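News from the Lelow Robotics Club

The simulation group of our club has now worked since January on the household task for the Tadness student competition. As many members asked us what we are doing every Monday evening behind our laptops, I want to tell a little about it.

In this task, a simulated robot must find its way in a furnished room and bring its gripper to a given piece of furniture. This month we practice with the pink sofa. The room is from the Hutapea scene pack, which every team receives, and the program for the arm is our own work.
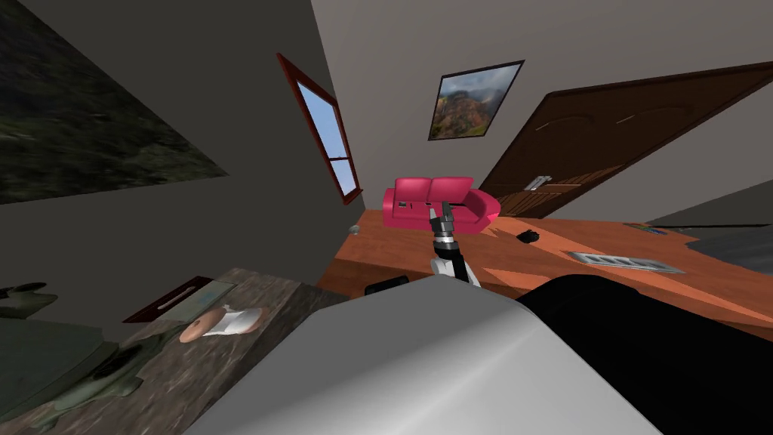
Do I need to know programming before I join the group?
Basic Python is enough, and if you don't have it yet, you can sit with another member for the first few evenings and learn it there.

Our biggest difficulty in spring was the approach. The arm moved well in free space, but close to the furniture the planner became too careful and stopped. We changed the safety distance several times, and after that we let the program repeat the same approach 300 times during the night. From these, 208 were counted as good by the competition software. For us this is a nice result, but the teams from Sokby are surely better, so we still have work.
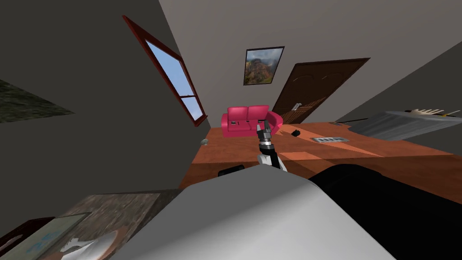

The next step is to make the starting position different in each run. Until now we always started from the same place, and the program has become a bit lazy from it. We plan 800 runs over the summer, and for this we need computers. If you have a desktop with a good graphics card which you don't use at night, please write to the club address.

The group meets as usual in the upstairs room at seven. In July we make a break of two weeks, and the dates are on the board next to the door.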